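3/21/22 - glue tests, Fustmont stock

Second round on the wheat paste. The January batch went lumpy after two days in the fridge, so I made this one thinner and strained it through a stocking. Cooked 200 g flour, cooled it with the lid on.

Brushed out 29 strips on the Sernau paper and 29 on the Dursun. Weights on overnight.

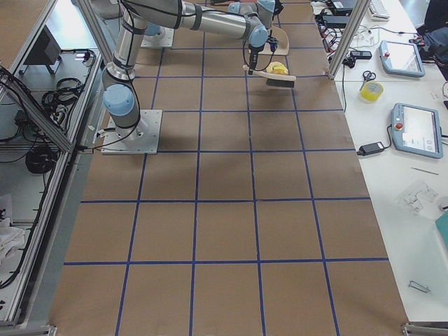

Peel results

Sernau held on nearly all strips. Dursun lifted at the corners on the thin coats, fine on the thick ones. Elango Namboodiri thinks it's the sizing in the paper. I think I brushed it too dry. To settle it, repeat with both papers dampened first.

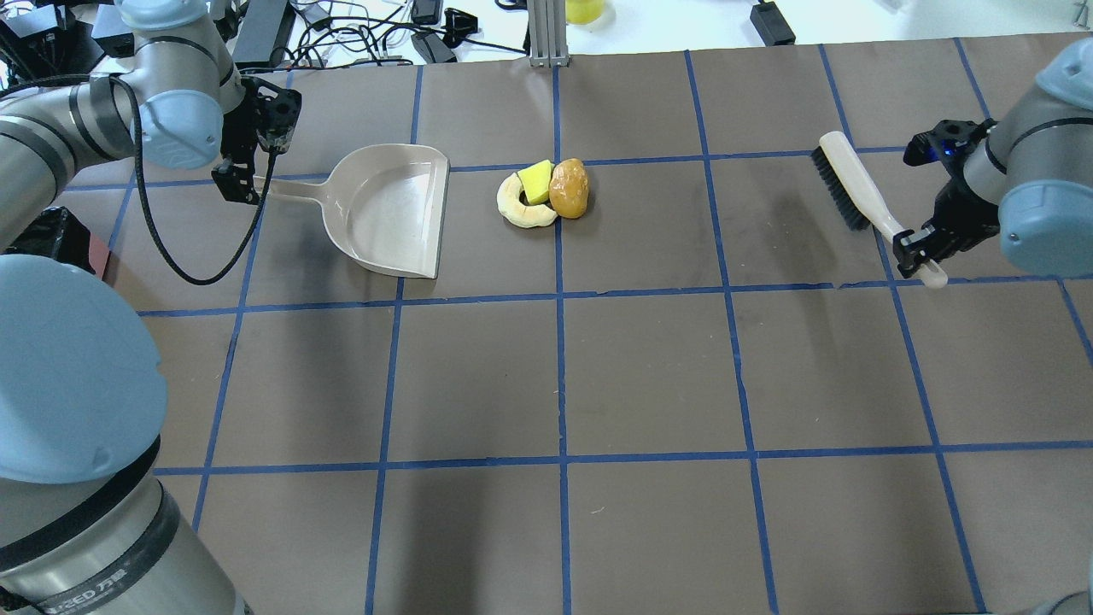
Trimming waste is still too high. I lost 47 offcuts to crooked edges, mostly from cutting freehand late in the day. The offcuts go in a bag for the next paste test, and the crumbs get swept into a dustpan like the beige one before any wet sheet comes out. Grit under a sheet shows through once it's pressed.

Grain direction: marked in pencil on the back this time. Do the same with the Travent board.

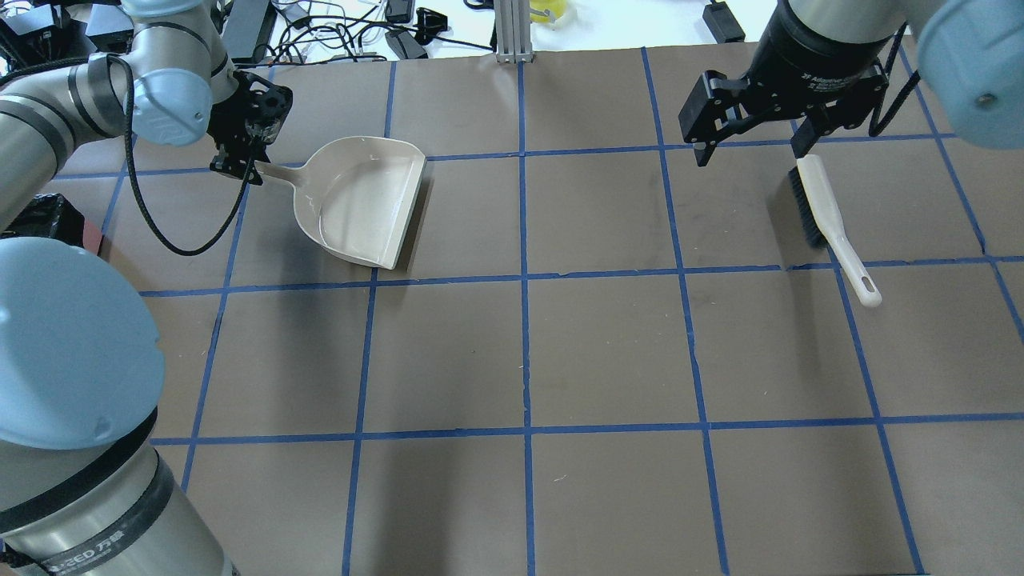

Blue tape grid on brown paper.

Board order still open. Ask Travent for the 2 mm, long grain, and check the price on half sheets.

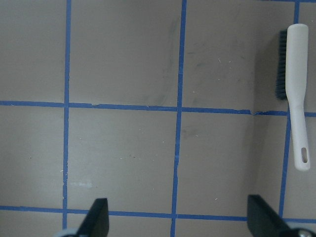
Tape lines, small gap in the upper one.

Next: damp test, then covers.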